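Folding trial at our linen place, six weeks in – is anyone else's site doing this?

Posted in: Laundry, Linen and Textile Services

baggy_green_sheets
Long one, sorry. I've been at a mid-sized commercial laundry for 13 years, mostly towels and theatre linen, and since November management has had us doing sessions for a folding automation project. The vendor is Vuvora. You stand at a fabric-covered table with a cloth on it and fold with a hand-held gripper so the system can learn how it's done. 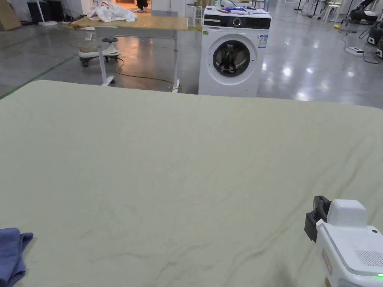

My gripe is what counts as work now. On a normal shift I get through a trolley and the number goes on the board. On a session I might do 66 folds, slowly, with a jaw doing what my fingers do without thinking, and the board shows me as low output for the day. The supervisor says it's "being looked at". It was being looked at in week one too.

And the pitch is that it will take the boring part off us. Folding is the part where you get to stand still and have a yarn. The bit that wrecks your shoulders is hauling wet loads out, and I haven't heard one word about that.

drumroll_pls
We had Drivamus in at my last job. Different gear, same speech. They did get flat pieces going all right, pillowcases mainly, and then it stopped there. Fitted sheets went back to people after a month. I wouldn't lose sleep over it.

baggy_green_sheets
Not losing sleep over the robot. I'm losing it over the roster. They've already stopped replacing people who leave.

pressfoot59
Going to disagree with both of you. I did four years on a folder line and my wrists are stuffed. If a machine had taken half those tea towels I'd have carried it in from the truck myself. You say folding is the easy bit, but do it at pace for eight hours and tell me that.

baggy_green_sheets
Fair enough on the wrists, I should have been clearer. We rotate every two hours so it's a break for us. If they kill the folding station there's nothing left to rotate to, and everybody is on wet side all day. That's the change I reckon they haven't thought about.

pressfoot59
Ok, that's a better argument than your first one.

noiphan_depot_ops
I run a depot at Noiphan, so take this as coming from the dark side. We costed something like this last year. The quote assumed 1,589 pieces a shift with no jams and no re-sorts. I have never seen a shift with no re-sorts. We passed. If your management has signed, ask to see which figure they used and who gave it to them.

drumroll_pls
Good luck getting that out of anyone.

baggy_green_sheets
I asked. Was told it's commercial in confidence.

tumble_low
Is your session time paid at the normal rate? At Beslow they tried to call it training and pay it at the lower classification. The delegate got that reversed but it took ages, and the people who kept their own notes of start and finish times were the ones who got back pay without a fight.

baggy_green_sheets
Normal rate, but no piece bonus, so in practice I'm behind every time I'm rostered on it. Hadn't thought of keeping my own times. Will start tonight.

tumble_low
Write down the number of folds as well. If your folding is what the thing learns from, then it's output, whatever the board says.

pressfoot59
Agree with that. I still want the machine, but I want you paid for teaching it.

drumroll_pls
Check whether there's anything in your agreement about major workplace change too. Ours had a consultation clause and the company only remembered it once we'd printed it out and stuck it in the lunch room.

baggy_green_sheets
There is one, clause 59 of all things. It says consult "as early as practicable". We found out when the tables turned up. Going to take it to the delegate before the next roster comes out – will post what they say.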